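Week 4 — Materials and what we say about them

Read Muñoz on surface and honesty (72 pages, most of them necessary). Her claim: we judge a material by colour first and touch second. Metal reads as clean, wire as cheap, pale timber as Scandinavian, wherever it was milled.

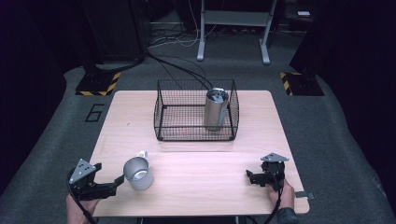

Reading grain

Straight lines suggest a quarter cut. Sweeping bands and loops suggest a flat cut, or a good print of one. Chávez disputes this at length; skim her.

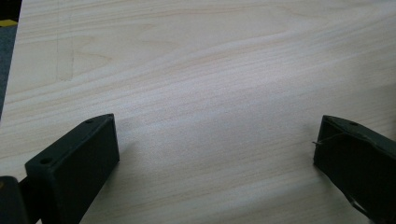
Fig. 2. Banded grain with a leaf-like loop, upper centre.

Tutorial: bring one offcut. Essays due in May, up to 1,134 words.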